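Stitance hand-held gripper pair, reviewed after a few weeks of tidying small bottles

Posted 2024-08-02 by Renu Sisodia

There is a particular look people give you when you are standing at a table, slowly picking up a hand cream with a large plastic claw. I have had that look a lot this summer. The claw is the Stitance, sold as a matched pair for teaching robots by demonstration: you hold one in each hand, do the job yourself, and the recordings go off to train an arm that will one day do it worse and then, with luck, better.

We bought ours at work to replace a remote-control set-up from Jadska, which had a leader arm on the desk and a follower arm on the bench and a delay between them just long enough to make you doubt your own elbows. I was fairly good at it by the end. I could stand a tube on its cap in under a minute, which I mention with pride because most of my colleagues were still chasing theirs across the table.

With the Stitance, the same thing takes as long as it takes a slightly clumsy person. You squeeze, the fingers close, you feel the bottle through the handle. That last part matters more than anything in the brochure. On the remote rig I crushed sachets without knowing I had done it. Now I crush them knowingly.

Our task is sorting cosmetics: tubes, pump bottles, tiny bottles with clear caps, flat packets. It sounds easy and it's a swine. Pumps and tubes are fine, provided you grip low and don't get ambitious. The little bottles are where you learn whether your two hands are on speaking terms, as one has to steady while the other lifts. Packets lying flat are the low point. The fingertips are too thick to get under a corner, so you end up sliding the thing to the edge of the table and catching it as it goes over. The robot will presumably learn this habit too, and I look forward to explaining it to a customer.

Weight is acceptable for the first half hour. After that you notice it in the forearm, and by mid-afternoon I'd started resting my wrist on the table between goes, which the software then faithfully recorded as part of the job. Take breaks. Swap with someone. I have long fingers and the trigger suits me, but a colleague with smaller hands says it's like holding a hedge trimmer, and she is right that there's no adjustment for reach. There ought to be.

The cable is my main grumble. It comes out of the back of the handle and goes exactly where your other arm wants to be. Clipping it to a sleeve works until you turn round to talk to somebody. A battery version is said to be coming in October - I'll believe it when I've tripped over nothing.

Setting up took a morning. The calibration routine asks you to wave each gripper in front of a printed card, and if the card is curling at the edges it sulks and gives you an error number that isn't in the manual. I taped ours to a clipboard and it has behaved since. The recording software is plain and quick. You press once to start and once to stop, and a bad attempt can be thrown away on the spot, which the Jadska never allowed. There we had to write down the bad ones on paper and delete them later, and you can guess how well that went.

As for results, we set out to collect 2,000 good demonstrations and got there well ahead of plan. The first 200 were mostly me learning not to knock things over, and I'd advise anyone to treat their own early efforts as practice and bin them without sentiment. The arm trained on the rest handles upright bottles with a confidence I find faintly insulting. It's poor on packets, as am I. We're going on to 4,000 before we decide whether the fault lies with the data or with the person who supplied it.

I also tried the Fasine glove, lent to us by Sandhu, who supply our spare parts. Lovely to wear, far less tiring, and it felt like doing the job with my own hand. Unfortunately our robot doesn't have my hand, it has two blunt fingers, and a good deal of what I did in the glove was no use to it whatever. Back in its box it went. If your robot has a proper hand you may feel differently.

Would I buy the Stitance again? Yes, and I'd order spare fingertips at the same time, as the soft ends wear smooth and start letting go of anything glossy. Ours needed changing sooner than I'd hoped. The little screws that hold them on are also very keen to roll under furniture, so do it over a tray.

Four stars. I've taken one off for the cable, and I'd take off another half for the trigger if the website let me.

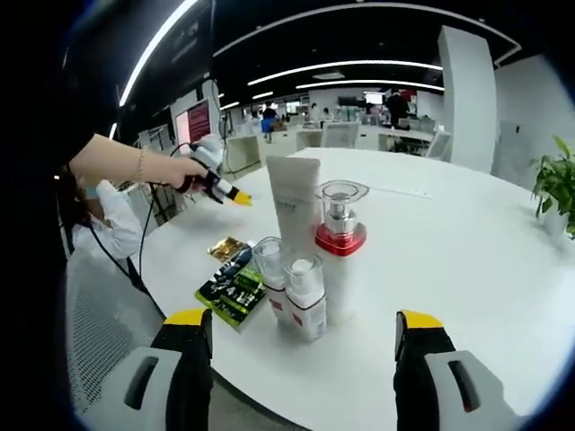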